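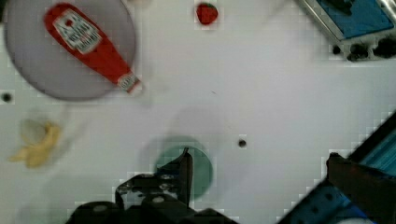 Robot Cell Operators (four posts), Halola, Sternach site

Hours: full time, permanent, rotating early and late shifts
Reports to: Shift Lead, Tray Assembly
Closing date: 23 May 2020

About us

Halola makes up meal trays for hospitals, care homes and two rail operators. The Sternach site employs 159 people across cold preparation, tray assembly, wash-up and dispatch. Trays are made up by hand on four belts, with each person adding one or two items as the tray passes.

What is changing

In February we began trials of robot arms for part of the tray assembly work. The arms will take over placing plates, condiments and wrapped fruit on Belt 3. The other three belts will stay manual for at least the next two years.

Belt 3 has 11 people on each shift at present. When the arms are running it will have five: two robot cell operators, two people portioning hot food and one checker. Staff who leave Belt 3 have been offered places on the other belts or in dispatch on the same pay. There are no redundancies attached to this change, and this has been agreed in writing with the staff side.

The work on Belt 3 will be different. There will be less reaching and lifting, and more watching, setting up and putting things right. Some people on the trial have liked this and others have asked to go back to their old belt. Please think about which you would prefer before you apply.

The job

For the first few months most of your time will be spent in the practice room in the MacLeish building. You will lay out plates and play food on a white table, run the arm through a pick, note what happened and lay the table out again. Later you will move between the practice room and Belt 3.

You will:

Set out items for each run from a layout sheet, including awkward ones such as a bottle lying across a plate with its neck over the rim.
Guide the arm by hand control and save the runs that are good enough to use.
Record misses, drops and knocks on the run log, using the codes provided.
Clean the table, the gripper fingers and the camera window at the start and end of each shift.
Stop the cell when something is wrong and call the technician. Operators do not open the control cabinet.
Work on the belt alongside the arm once the cell is signed off, refilling item racks and clearing trays that have been rejected.
Help show new starters how to do the above.

A full practice shift is 60 runs. This is a guide for planning the day. It is not a bonus target, and a shift with fewer runs and a properly filled-in log is a good shift.

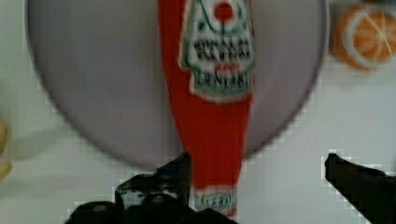
What we are looking for

You do not need to have worked with robots. You do need:

Experience of tray assembly, packing, catering or similar work where you have been on your feet for most of a shift.
Patience with repeated tasks.
Clear handwriting or basic typing, and enough written English to fill in a log that someone else will read.
Willingness to say that a run has failed when it has failed.
A Level 2 food hygiene certificate, or readiness to take one in your first month. We pay for the course.

It would help if you have used a games controller, a forklift or any other machine steered by hand, but we will not mark you down if you have not.

Training

Training takes 210 hours and is paid at the full rate. The first part covers safety, the stop buttons and the guard doors. After that you will work beside a trained operator until you have been signed off on both the practice table and the belt. Udis, who supply the cells, run the final three days on site. You will receive a certificate which belongs to you and which you can take to another employer.

Pay and conditions

The post is one grade above tray assembler. A one-off payment of £500 is made when you complete training. Shifts are 06:00 to 14:00 and 14:00 to 22:00, changing weekly, with a paid half-hour break. The canteen is open on both shifts. There is free parking at the north gate and a bus stop on the main road.

Current Halola staff keep their length of service. If you transfer from another belt and find within 12 weeks that the job does not suit you, you can return to your old post.

Runs in the practice room are recorded by a camera on the arm. The recordings are used to improve how the arm picks things up. They are not used to measure how fast anyone works, and supervisors do not have access to them. A copy of the agreement is on the noticeboard outside the canteen and can be sent to outside applicants on request.

How to apply

Fill in the short application form, available from the gatehouse or the Halola jobs page, and tell us in a few lines what work you have done with your hands. A CV is welcome but not required. Current staff should use the internal form and tick box C.

Shortlisted applicants will be asked in for a two-hour visit. You will see the practice room, have a go at guiding the arm and talk to people who work on Belt 3. The interview follows on the same visit. Please tell us on the form if you need any adjustments, including seating, lighting or extra time. The practice table can be worked at sitting down.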